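Moltmont school meals to get local fruit from August

Moltmont schools will serve locally grown fruit at lunch four days a week when classes resume in August, under a supply agreement the school board approved at its July meeting.

The agreement covers all 8 schools in the district and 2164 students. It replaces a contract under which most fruit arrived precut in sealed cups from a distributor outside the county. Under the new arrangement, whole fruit will come from growers near Brorham and Alva and will be washed and sorted at the district kitchen on Bikar Road before it goes out each morning.

Lanying Lü, the district's food services manager, told the board that the change had been under discussion since the last contract came up for renewal. Kitchen staff had reported that a large share of the fruit cups came back unopened, especially at the elementary schools.

"The children were taking the cup and leaving it on the tray," Lü said. "We tried whole apples at one school in the spring, and far fewer came back. That was enough for us to ask for prices." 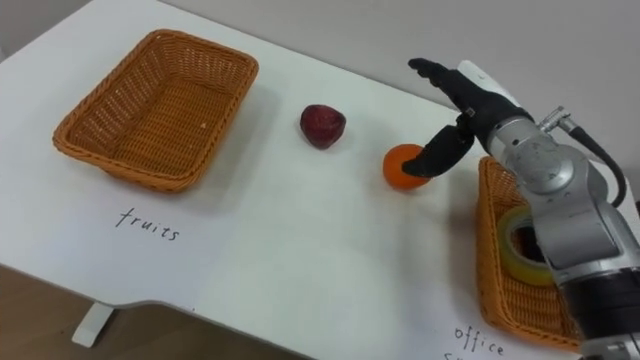 Apples and pears will make up most of the fall menu, with plums in the first weeks while the crop lasts. Berries will be served in late spring if growers have enough to fill an order for every school. Oranges and bananas will still be bought through the old distributor, as neither is grown in the area.

Younger students will get smaller fruit where it is available. Lü said growers often have trouble selling small apples to stores and were glad to set them aside for the district — the price is lower, and a first grader is more likely to finish one.

The cost per lunch will rise slightly in the first year. The board voted to cover the difference from the food services reserve, and lunch prices for families will stay the same. One board member asked whether the reserve could carry the added cost for a second year. Lü said she would come back with figures in the spring, once the district knew how much fruit was being eaten and how much was thrown out.

The agreement runs for 3 years, with a review at the end of each one. Either side can end it with notice before the start of a school year. If a late frost or hail damages the crop, growers may supply a smaller amount without penalty and the district may buy elsewhere.

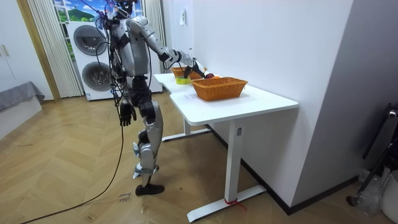 Can students still bring fruit from home? Students may bring any food from home that their school already allows, and the rules on nuts and shared snacks are the same as last year.

The August lunch menu will be sent to families with the enrollment papers and posted in school offices. Parents of children with fruit allergies should fill out a new meal form even if one is already on file — the old forms list the cup products by name and do not cover whole fruit. Forms are due at the school office by 3 p.m. on the last day of enrollment.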